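The medal Pacita Agbayani wears under her work shirt has lost its saint. Thirteen years of sweat have rubbed the face down to a thumbprint, and she can no longer say with confidence whether she is protected by Christopher or by Anthony. She has decided to thank them both.

Collectors of devotional metal tend to wince at this. At the Kidomari fair each March, a crisp medal with its loop intact can bring 2,000 dollars, and a worn one goes into the tray by the cash box at two for a coffee. Obaidul Jayawardena, who has sold from that tray for years, thinks the pricing is upside down. "The sharp ones never did a day's work," he says.

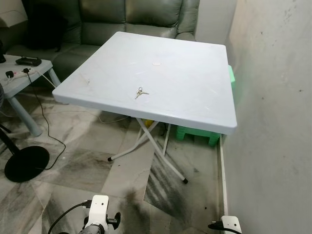

Blessing is a separate trade with its own etiquette. Hậu Giáp takes charms to a temple in Tiêu, where a monk will chant over whatever is set before him, and people set down a great deal: phone cases, lottery slips, a motorcycle helmet. Keys are popular. A plain metal ring with a few silver keys on it, left flat on a folding table, looks like nothing anyone would pray over, yet Giáp reckons half the front doors on his street have been chanted at.

Anežka Vlček, a dealer, asks for paperwork with all this. She has yet to receive any. Agbayani was once offered 100 dollars for her blank disk, by a man who wanted the chain.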